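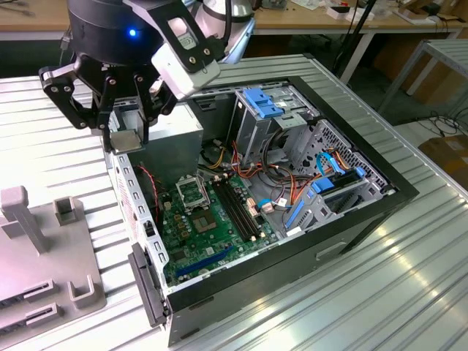 Hiu-tung Chung

How to trade in an old console or gaming PC without being short-changed

Every trade-in site has a big number on its front page. Cakeck's says "up to £153" for the console under my telly. I have yet to meet anyone who got the "up to".

Before you ask for a quote, write down the exact model, the storage size and what you still have for it: box, power lead, controllers. The quote form will ask, and if you guess, the shop gets to correct you later, always downwards.

Get quotes from at least two places on the same day. I tried Cakeck, Skukis and the Figueroa shop in Brencombe, which still has a counter and a person behind it. Cakeck offered £100 once I had ticked "light scratches". Skukis said £88 in cash. Figueroa would only give a price after seeing the console, and I count that in their favour.

Check what you are being paid in. Store credit is usually the higher figure, and it looks generous until you see what the same shop charges for a used game. If you wouldn't spend the credit within a month, ignore it and compare the cash offers only.

Next, read the grading page. "Good" at one shop is "fair" at another. Look for what happens if they disagree with your grade, how long you get to refuse the new price, and who pays to post it back. If the answer to the last one is you, take that cost off the quote now. 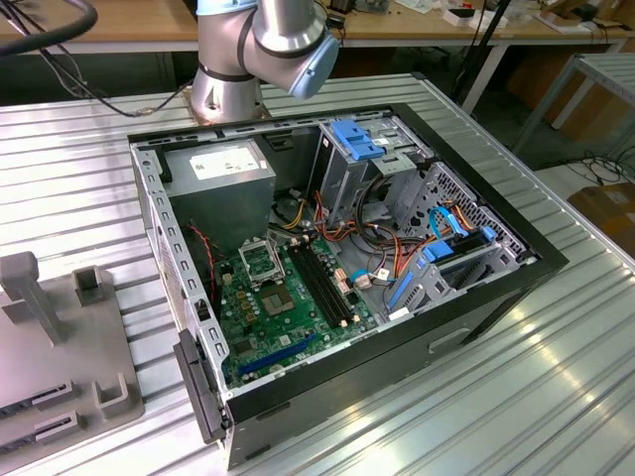 A desktop tower lying on its side with the side panel removed.

For a gaming PC, be even more suspicious of a single price for the whole thing. Ask for a price on the graphics card alone and compare. Copy your files off first, then wipe the drive yourself. "We securely erase all devices" may well be true, but I wouldn't bet my bank login on it.

For a console, sign out of your account, remove it as your main console, then do a full reset from the settings menu. Take your own discs out.

Photograph the front, back, ports and serial number. Post it tracked and insured for the quoted amount, and keep the receipt until the money is in your account. An email saying "payment approved" doesn't count.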